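展览与活动空间布置基础
第四讲 软质背景与悬挂文字

一、本讲目的与适用范围

本讲讨论小型室内活动中软质背景的选择、悬挂与维护,以及背景上悬挂文字的编排。所称软质背景,指以织物为主体、不依靠硬质板材支撑的背景面,常用于讲座、校内展示、临时摄影及社区活动。舞台大幕、天幕及升降设备不在本讲范围之内,相关内容见第七讲。

学生修读本讲之前,应已完成第二讲“尺度与视距”的课后练习。凡未提交练习者,不得参加本讲的实操部分。

二、织物的选择

背景织物的选择应依次考虑遮光性、反光程度、垂坠性和阻燃等级。阻燃等级属于准入条件,未附检验证明的织物一律不得进入教学场地,其余性能再好亦不例外。

遮光性取决于织物的密度与厚度。后方有窗或有灯具时,单层薄布往往透出窗框或灯管的轮廓,应加衬里,或改用双层悬挂,两层之间留出间隙。反光程度则与纤维和织法有关:缎面织物在侧光下易出现亮带,绒面织物吸光较好,但易沾附纤维与灰尘,使用前后均须清理。

深色背景有利于突出前景,浅色背景有利于维持空间的明亮感。在面积较小的房间内使用深色背景时,应注意两侧墙面与背景之间的明度差;差异过大,观众的视线会首先落在交界处。处理方法有二:一是将织物向两侧延伸并转折,形成包围;二是在交界处设置同色边条。第一种方法用布量较大,采购时应提前计入预算。

三、折痕的成因与处理

折叠存放的织物会形成规则的纵横折痕,卷装存放的织物则多见斜向或弧形皱纹。二者处理方式不同。规则折痕可用蒸汽由上而下逐段处理,操作时织物应处于悬挂状态,借自重拉平;斜向皱纹多由卷芯受力不均造成,应先展开静置一夜,再视情况熨烫。

处理前须查阅织物标签。部分涂层织物遇热后表面变软,严禁使用蒸汽。

存放时宜采用卷装,卷芯外径不宜过小,外层以棉布包裹,并在标签上注明长度、宽度、颜色和最近一次清洁的月份。库房编号规则沿用Gudrun Weidemann所编《库房手册》,本课程不另设编号。

四、固定方式

常见固定方式包括夹具、绳环、套管和魔术贴。夹具拆装迅速,适合当日布置当日撤除的活动;套管受力均匀,适合较长时间的展示。使用夹具时,应注意以下各项:

1. 夹点间距应保持一致。间距过大时,两夹点之间的织物下垂,上缘呈波浪状。
2. 织物上缘应预先折边,夹具夹于折边处,避免单层受力。
3. 夹具颜色宜与织物接近。确需使用异色夹具时,应置于观众视线之外。
4. 登高作业须两人同行,一人操作,一人扶梯。
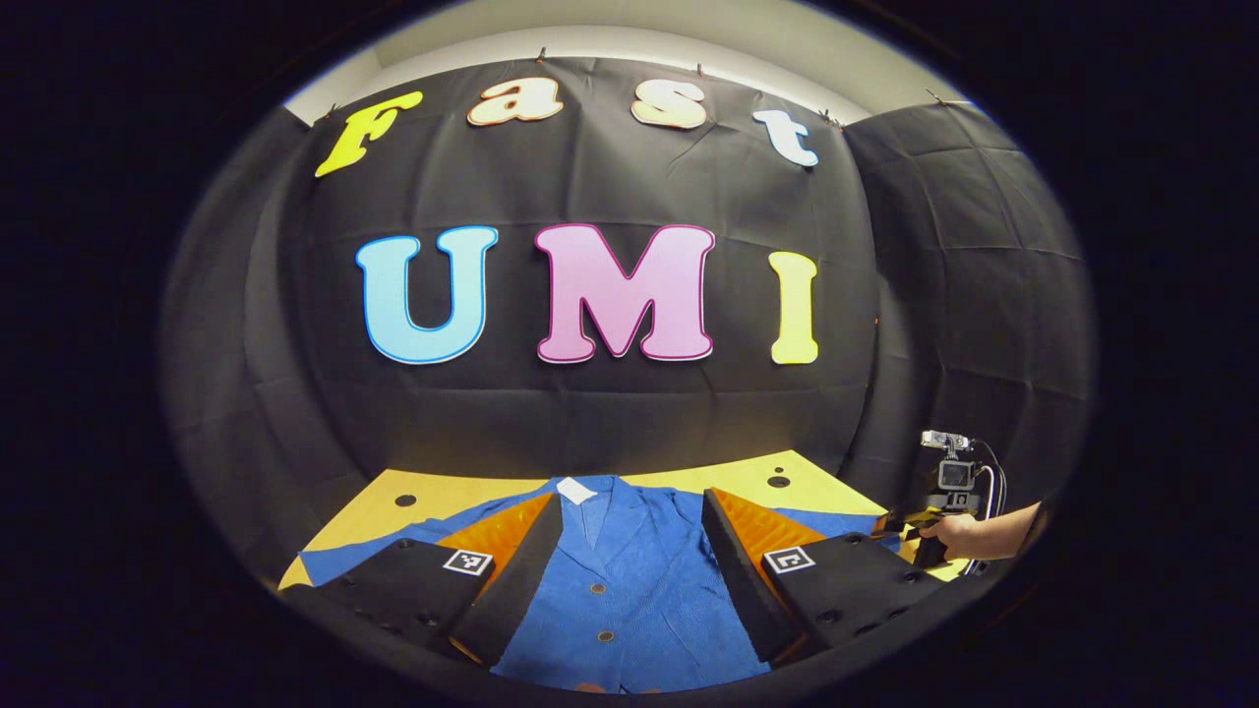

悬挂文字的编排与印刷品的编排有相通之处,但阅读条件不同。印刷品的读者可以调整距离和角度,活动现场的观众则往往位置固定,且停留时间较短。因此,悬挂文字应以远处可辨为首要标准,装饰性居于其次。字数愈多,单字可用的面积愈小;主标题一般以一个短语为限,其余信息移至入口处的说明牌。

五、悬挂文字的编排

(一)字体。衬线字体的笔画粗细对比较大,缩小后细部容易丢失;放大使用时,其端部形态可以带来较强的个性。圆润的字体语气轻松,适合面向儿童和家庭的活动,不宜用于纪念性或学术性场合。同一背景上的字体不应超过两种。

(二)排列。文字可沿水平线、斜线或弧线排列。弧形排列时,各字母应随弧线逐一旋转,字距以字母中部为准进行调整。若以底边为准,上拱弧线上的字母顶部会显得过疏。单个字母的倾斜可以增加活泼感,但倾斜方向应有规律。

(三)色彩。深色底上使用浅色字,辨识度一般较高。多色并用时,应使各字的明度相近,以免某一字母单独跳出,破坏词语的整体性。轮廓线可以加强字形边界,其颜色宜取字面颜色的较深一级。

(四)安装。字母应先在地面按原尺寸排好,标记基准点后再行悬挂。禁止直接在织物上以记号笔定位,可使用裁缝划粉或可撕纸胶带。

六、案例:Enanach社区阅览室

Enanach社区阅览室的改造由Lieselotte Heitmann主持,目的是在不改动墙体的前提下,将阅览区的一端用作讲座场地。阅览室平时设座,讲座时移开书桌,可容纳听众189人。

初次方案采用浅灰色薄布,由Brinkmann公司供货。试用中,后窗光线透过织物,讲者面部偏暗,后排听众反映阅读标题困难。第二次方案改为深色双层织物,并将主标题字数减半。调整后,材料支出为1,395欧元,另有运输和保管费用200欧元。

该案例值得注意之处在于预算的分配。初次方案将大部分经费用于织物印花,悬挂构件则从简,布置当日因滑轨不足而临时改用绳索,耗时甚多。Heitmann在结项报告中建议,今后同类项目应先确定固定方式,再选定织物。Eusebio Villanueva则持不同意见,认为织物重量决定固定方式,先后次序不应颠倒。两种意见均附于课程资料,供课堂讨论使用。

七、作业要求

学生应以小组为单位,为Traritmont校区的门厅设计一处软质背景,用途自定。提交内容包括平面图、立面图、材料清单、预算表及设计说明。材料总预算上限为500欧元,超出者退回修改。设计说明应写明织物的阻燃等级、固定方式和拆除步骤,并附文字编排的比例小样。

图纸采用1:20比例,字母小样采用1:5比例。立面图上应标注观众最远位置的视线高度。各组于3月提交初稿,由Sieglinde Wunderlich负责审阅;修改意见以书面形式返还,不接受口头更改。

八、讨论题

请比较套管悬挂与夹具悬挂在拆装时间、平整程度和设备成本方面的差异,并说明各自适用的活动类型。

门厅一侧为玻璃幕墙时,应如何确定背景的朝向?请结合上午与傍晚的光线条件作答。

主办方要求在标题之外加入六家赞助单位的标识时,设计者应提出何种替代安排?

参考资料见教学资料室第二排书架,借阅请向Gerd Dreßler登记,当日归还。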